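Home Guides Hair Removal Skin Contact

Hotlow Wax Heater: Owner's Guide
Section 4: First Melt and Everyday Use
Revised October by Saeed Ansari
479 shares 9 comments

By now you should have the heater out of its box, the lid off, and the little bag of silica gel in the bin and not in the pot. If you skipped Section 3 because it was mostly about plugs, go back and read it. It's one page, and the plugs matter.

Before you start

Pick a flat surface that you don't love. Wax travels. It will find the one thing in the room that can't be wiped, usually a dressing gown. Put down an old towel or some greaseproof paper, and keep the cable at the back where an elbow won't meet it.

CAUTION: Keep the heater away from the sink and the bath, and out of reach of children and pets. Cats are drawn to it. Wax and cats should be introduced only by a vet.

Melting the wax

1. Check that the inner pot is seated properly. It should sit level and turn freely by its handle. If it rocks, lift it out and look for a stray bead underneath.

2. Pour in the Fusier beads up to the lower line. The upper line is there for people who have done this before, and even they regret it.
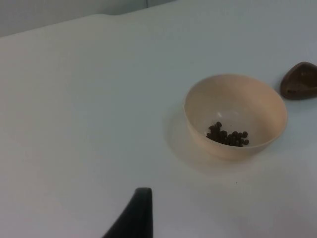
3. Turn the dial to 8 and put the lid on. The red light means the heater is heating. It doesn't mean anything has gone wrong, whatever your nerves tell you.

4. Leave it alone until the beads at the edge have slumped and gone glossy. Stir with a wooden spatula, scraping in from the sides, then turn the dial down to 4.

5. Wait for the green light. The wax should now fall from the spatula in a slow ribbon, like honey that has somewhere to be but not urgently. If it runs like water it's too hot, so switch off and wait.

NOTE: A faint warm smell on the first melt is normal and goes after a use or two. Smoke is not normal. Switch off at the wall and see Section 9.

Patch test

6. Test the temperature first with a tiny dab on the inside of your wrist. It should feel warm and rather pleasant. If you say a word you wouldn't say in front of your aunt, let it cool and test again with a fresh spatula.

7. Spread a small strip on the area you plan to wax, let it set until it's firm but bendy, and pull it off in one go, close to the skin. Then leave that patch in peace for a full day. This is the dull part, and the part everyone claims to have done.

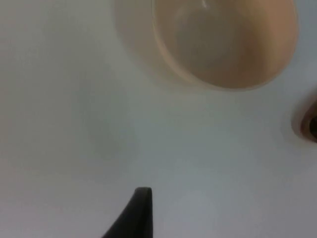

Can I put leftover wax back in the pot?

Only if it has never touched skin. Anything that has been on a leg, a lip or a spatula used on either goes in the bin, along with the spatula.

CAUTION: Don't wax over sunburn, broken skin, moles or varicose veins. If you use retinol or an acne treatment, ask a pharmacist first, as both can leave skin thin enough to lift with the wax.

Everyday use

8. Skin should be clean, dry and free of body lotion. A light dusting of talc helps on humid days. Spread with the direction of growth and pull against it, holding the skin taut with your free hand. Do small areas. The wish to do a whole shin in one heroic strip passes after the first attempt.

9. Wipe off any sticky bits with Bamex after-wax oil on a cotton pad. Water does nothing except spread the problem around. Then stay out of hot baths and perfume until tomorrow, and wear something loose.
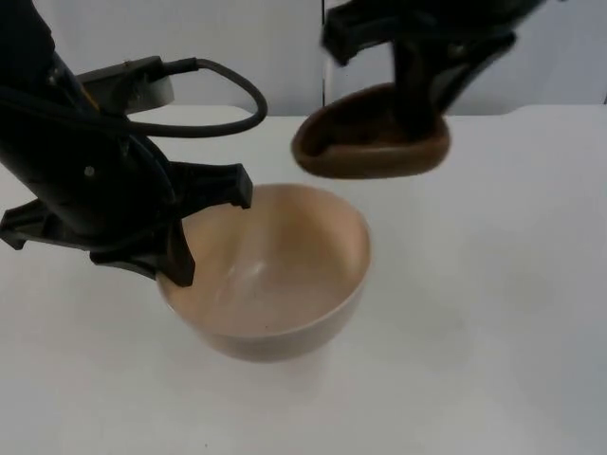

The same oil will clean the rim of the heater, provided the unit is unplugged and has cooled to lukewarm. Don't use nail varnish remover on the casing — it takes the shine off, then the numbers off the dial, and after that you're cooking by instinct.

10. Let what's left in the pot set hard with the lid on. It can be melted again next time, so long as you've kept to clean spatulas. If it has gone dark or smells of burnt toffee, throw it out. Never pour it down the sink, unless you're fond of plumbers.

Storing the heater

Wind the cable loosely and keep it beside the base. Wrapping it tightly around the body looks tidy and slowly breaks the wire inside.

Related guides
Hotlow Section 3: Plugs, Cables and Where to Put Them
Hotlow Section 5: Eyebrows, With Caution
Choosing Between Beads and Strips
Ingrown Hairs: What Helps and What Doesn't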